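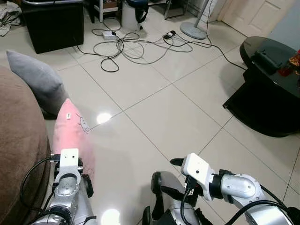
A gray cushion and a pink one beside the brown seat.

The Mending Pile: What People in Jiramport Keep Meaning to Fix

Textiles and Everyday Life, group project report
Jarrah Hinds, Javiera Henríquez, Issa Moussa, Geeta Kanaujia, Eirlys Morris

How we got started

Our project began with a pair of corduroy trousers belonging to Issa, or more exactly with the bag they had been living in since he moved into his apartment. He brought them to our first meeting because we had been asked to come with an object that said something about how we treat cloth at home, and the rest of us took one look at the split seam and started confessing. Geeta had a duvet cover with half its buttons gone. Eirlys had a coat lining she had been holding together with safety pins for two winters (she would like it noted that they were very good safety pins). By the end of the hour we had more or less dropped our first idea, a history of the local dye works, and decided to ask people about their mending piles instead.

By a mending pile we mean any cloth thing that somebody has put aside to repair and has not yet repaired. It might be a real pile on a chair, or a drawer, or one lonely sock on a radiator. We included clothes, bedding, curtains, cushion covers, bags and soft toys. We left out shoes, after a fairly long argument, and we left out anything the owner had already decided to throw away.

What we wanted to know

We had three questions to begin with. What is in the pile? What is stopping people from dealing with it? And where did they learn to sew, if they ever did? The third was Javiera's, and it ended up taking over a good part of the project, as you will see. We found that people will answer a question about buttons politely, but if you ask them who taught them to sew on a button they will put their bag down and stay for a while.

How we did it

We wrote a one-page questionnaire and left copies in two places: at the counter in Mateos, the fabric and haberdashery store on the main street, and on the tables at Tasta, which does the soup lunches. We chose them to get a mix. We figured people in a fabric store would be more likely than most to sew, and people eating soup would be, well, anybody. The owner of Mateos was kind enough to keep our return box next to the register and to remind customers about it, which we suspect did more for our numbers than our poster did.

We had 88 questionnaires back that we could use. A few more came in with only the name of a garment on them and no other answers, and we set those aside. We also did longer interviews with anyone who had ticked the box at the bottom saying they would be happy to talk. Jarrah and Geeta did most of these, usually in pairs so that one could write while the other listened. We had meant to record them all, but some people were more comfortable without it, so part of what follows is from handwritten notes, and we have only quoted where we were sure of the words.

Finally, on a Saturday in May, we held an open mending afternoon in the side hall at Condard, the old school building that is now used for classes and clubs. People were invited to bring one thing from the pile.

What was in the pile

Altogether our 88 people listed 151 items waiting to be mended. Trousers came first, which Issa took as a personal comfort, followed by sweaters and then bed linen. Curtains were lower than we expected. One person wrote "a tent," which we counted, and one wrote "my entire approach to laundry," which we did not.

The kinds of damage were very ordinary. Split seams, missing buttons, dropped hems and broken zippers made up the great majority. Eirlys, who has the most sewing experience of the group, went through the list and marked how hard each repair would be for a beginner. Most of them could be done by hand with a needle and thread in one evening. Zippers were the big exception, and they were also the repair people told us they had been putting off for longest. There were several good winter jackets on the list that had not been worn for years on account of the zipper alone.

Cushion covers deserve a paragraph of their own. Hardly anybody listed one on the form, but they came up over and over in the interviews, generally when somebody was sitting at home and happened to look across the room. One woman told Geeta she had turned the split side of a cushion to the wall and then forgotten it was split at all. We think there may be a good deal of mending that people do not count as waiting because they have found a way to stop seeing it, and our questionnaire was not much good at catching this.

What gets in the way

We expected people to say they had no time, and plenty did. But the answer we heard most was some version of not having the right thing at hand. The thread was the wrong color, or the only needle in the house was too thick, or they had never found a button to match. Jarrah pointed out that a lot of these people were filling in the form while standing in a store that sold thread and buttons, and that is true, but when we followed it up in interviews it made more sense. The torn thing was at home and the thread was at the store, and the two were never in the same place with a free hour attached.

The next most common answer was worry about making it worse. This came up a great deal with knitwear, and especially with things that had been knitted by a relative. One man had a sweater made by his late aunt with a hole in the elbow. He could darn perfectly well and had done several pairs of his own socks, but he did not want to be the one to put a different yarn in her work. We did not have a category for that on our form. Javiera wrote it in the margin, and it is the answer the five of us have talked about most since.

Cost came up less than we thought it would, though some people did say that paying for a repair could cost as much as a new garment.

Who taught you?

Most people who could sew had learned from a family member, and most often from a grandmother. School came next, mainly among our older answers. Younger people had often learned from videos, and several said they had to learn the same stitch again each time, as they did it so seldom that it never stuck.

The stories here were lovely and we could have filled the report with them. A retired bus driver told us he learned to sew from his older brother, who had learned it at sea, and that he still finishes every seam with a knot that would hold a boat. Another person had been taught by a neighbor in exchange for walking her dog. Issa's own mother turned out to have made all the curtains in the house he grew up in, a thing he had never once asked her about until he tried our questions out on her over the phone.

The mending afternoon

We opened the doors at two and had set out tables with thread in as many colors as we could borrow, along with needles, pins and a tin of odd buttons that Mateos had given us. We had hoped people would help each other, and after a slightly quiet start they did. A girl who had come with a torn backpack ended up holding wool for a lady who was darning. Eirlys spent nearly the whole afternoon on zippers and has asked that next time there be a limit of one per person.

Not everything was finished. Some people had brought big jobs and took them home again half done, with the thread still in the needle. We gave them the rest of the spool and hope for the best. The bus driver came and did the corduroy trousers, boat knot included, and Issa wore them to our presentation.

What we would do differently

Our sample leaned toward people who already like fabric, and we should have left forms somewhere quite different, such as the laundromat or the sports center. We also asked people to list items from memory, and several told us afterward that they had gone home, opened a closet and found more. If we did it again we would send the form home with them.

We would also change the order of the questions and put the one about learning first. People warmed up once they had told us about their teacher, and the later interviews, where we had switched the order, were noticeably longer and more open than the early ones.

Jarrah would still like to include shoes.

Thanks

We are grateful to the staff at Mateos and Tasta, to the people who look after the Condard hall and let us stay late to pick pins out of the floorboards, and to everyone who told us about a hem. The tin of buttons is being kept in Geeta's locker, and anyone on the course who needs one is welcome to come and look through it.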